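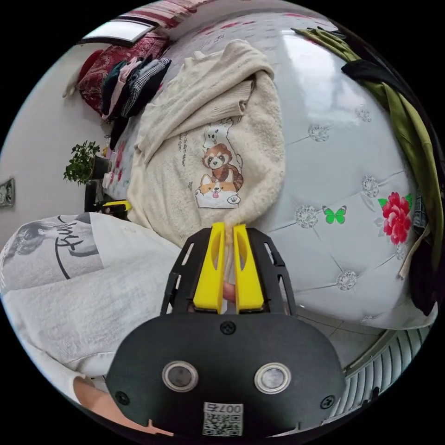

Ticket opened against the Costdale equipment plan, category "consumables and spares". The plan allows one spare set of fingers per hand-held gripper and no spare housings. Request is to revise both lines before the March order goes to Westudix. Garment folding at the home sites is harder on fingers than the rigid-object work the original budget was built on: with the yellow pair pinched at the tips on a twist of sweater fabric, the load sits at the top of a tall, flat finger with an oval cutout in it. The supplier's replacement interval in our quote assumes a full-face grasp on boxes and bottles. I have asked for an interval for tip grasps and will add it when it arrives.

Reported by: Vesna Bošković
Assigned to: Stojan Kelmendi
Priority: medium
Status: waiting on approval

Quantities as planned
Hand-held grippers: 14
Finger pairs, fitted: 14
Finger pairs, spare: 14
Housings, spare: 0

Quantities requested
Hand-held grippers: 14 (no change)
Finger pairs, fitted: 14 (no change)
Finger pairs, spare: 33
Housings, spare: 2

Comment, S. Kelmendi, 9:40 am
Can you split the 33 by cause? Finance will query the jump from 14. Also confirm whether the fingers are failing or only losing grip. If it's grip, Fernisden sells adhesive pads and we could trial those for less than the cost of extra pairs.

Comment, V. Bošković, 10:25 am
Returns bin at Costdale holds 10 pairs. Six have permanent bend in the upper third, so the tips no longer meet square. Three are cracked at the end of the cutout. One is fine and was returned by mistake; I've put it back in stock. Pads won't fix bend. They also add thickness at the tip, and the operators already have trouble picking up a single layer of knit.

Comment, S. Kelmendi, 11:05 am
Noted, pads dropped. Is the bracket contributing? If the fingers are seating unevenly, we'd be buying 33 pairs to feed the same fault.

Comment, V. Bošković, 1:50 pm
Checked four units on the bench. Fasteners at spec, no play in the bracket. Swapped a bent pair onto a known good unit and the misalignment followed the fingers. Swapped new fingers onto the suspect unit and the tips closed square. Bracket ruled out on those four. The other ten units are still at sites and will be checked as they rotate through.

Comment, S. Kelmendi, 2:30 pm
Good enough for the finger line. For the housings, 2 is fine, but labels need to be allocated before delivery or the spares can't be registered. Tomić printed the last batch and has the numbering sheet. Please quote unit prices for both lines, freight shown separately.

Actions
VB: obtain tip-grasp interval and itemised quote from Westudix.
VB: request label numbers for 2 spare housings from Tomić.
SK: move the pad trial allowance to the finger line and submit for approval.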